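**Handout 4 – Sharing a bench with an arm: the house rules and why I love them**

Please read this before the June practical. It's short, and I promise the rules get more interesting the longer you work with them!

Dörte Ehlers covered the emergency stop last time, so I'll skip it and start with the part students tend to rush: layout. A written layout is a safety document. At Birell they keep theirs taped inside the lab book, and Mareike Kuhlmann's rule there is that a bench change without a new drawing didn't get approved, full stop.

Our bench in the Bretora simulator: 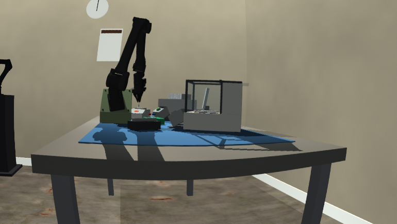
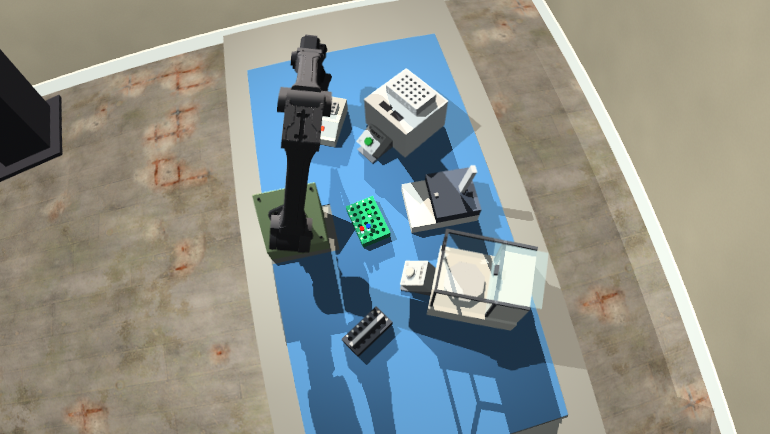
Rule one is the keep-clear zone. Draw the arm's full reach first, then place the instruments, and write down every spot where a link or the gripper could meet a housing on its way somewhere else. Do this from two views at least, one from the side and one from overhead – heights disappear in a plan! The instrument with the framed chamber is a lovely case, and I'd like each group to mark its top rail as a height limit before planning a single move past it.

Rule two: approach from above, slowly. Any move within 20 mm of labware runs at the reduced speed in your Runier settings sheet, and sideways moves wait until the gripper is back at travel height.

Rule three: fixed things stay fixed. Racks get a taught position and a name, and the name in the program matches the name on the drawing. "rack_2_new_final" is not a name (you know who you are).

Rule four, logging. Keep the last 200 runs, including the ones that stopped early. Those are gold.

For next time: read the Rathnayake checklist, sections 2 and 3, and bring your marked-up drawing. Pencil is fine.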